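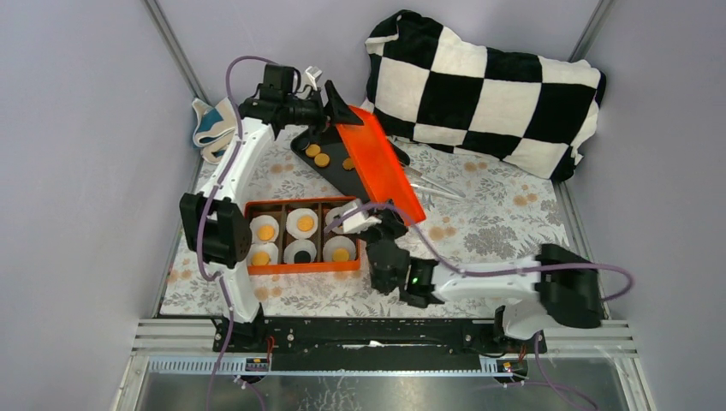 From: Gráinne Kavanagh
To: Members' list, Illen Collectors' Forum
Date: July 21, 2024
Subject: Re: Claim against Cullinane Auctions

Dear members,

Further to the enquiry quoted below, I can confirm the present position in the claim brought by Mr Werell against Cullinane Auctions over the signed rugby jersey sold as lot 291.

The claim was issued in March. Mr Werell seeks the return of the hammer price and the buyer's premium, together with his costs. He alleges that the signature is a copy and that the catalogue described it as original without any qualification. Cullinane Auctions denies the claim and relies on its conditions of sale, under which a buyer has 40 days in which to return a disputed lot. The parties do not agree on when that period began – the invoice and the collection note bear different dates.

The forum is not a party to the proceedings and holds no view on the signature. Members who bought at the same sale should keep their invoices, certificates and correspondence, and should take their own legal advice before returning any item. Letters from the auction house's solicitors, Zadby, should not be posted to this list.

A further notice will be sent when a hearing date has been fixed.

Yours faithfully,
Gráinne Kavanagh
Secretary

> Dear Secretary,
>
> I understand that almost 70 lots in the Cullinane sale came
> from the same seller as the disputed jersey. I bought two of
> them. Is the forum taking any action, and should I send mine
> back now or wait for the court?
>
> With thanks,
> A member, Illen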